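Section 4: Setting up stock items and count sheets

Before you start
You need a Livesari Pantry account with the Manager role and a label printer that has already passed the test print in Section 3. Kitchens that moved over from Testen should finish the import first. Items typed in by hand before the import will show up twice.

4.1 Create a storage area
1. Open Setup and select Areas.
2. Select New Area and type a name of up to 30 characters.
3. Choose Dry, Chilled or Frozen. This sets the default shelf-life warning.
4. Select Save.

Note: An account can hold up to 200 areas. Deleted areas stay on the list, grayed out, until the next month-end close.

4.2 Add an item
1. Open the area and select Add Item.
2. Enter the item name the way your staff say it - "ketchup, table" is easier to find during a count than a supplier code.
3. Pick the count unit (bottle, case, pound or each).
4. Enter the par level. When stock drops below it, the item moves to the order list overnight.
5. For produce, set Use Within. The default is 7 days.

Caution: Changing the count unit on an item with open counts clears those counts. Close the count first.

4.3 Attach an item photo
1. Put the item on a plain, light surface with any label facing up.
2. Select Photo on the item page, then Take or Upload.
3. To use one photo for several items, such as a condiment and fresh produce, select Share Photo and tick each item.

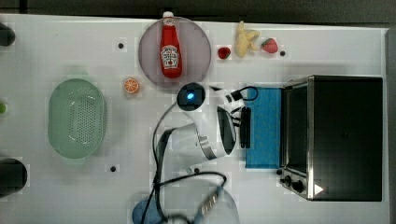

4. Select Save. The photo appears on count sheets printed after this point.

4.4 Print the count sheet
1. Select Reports, then Count Sheet.
2. Choose an area and a sort order. Shelf order follows the sequence you set in 4.1.
3. Select Print.

If the sheet comes out blank, error 139 will be in the log. Restart the print service and try again. Arsenault printers also need the paper size set on the printer itself.

Continue to Section 5, Supplier Orders.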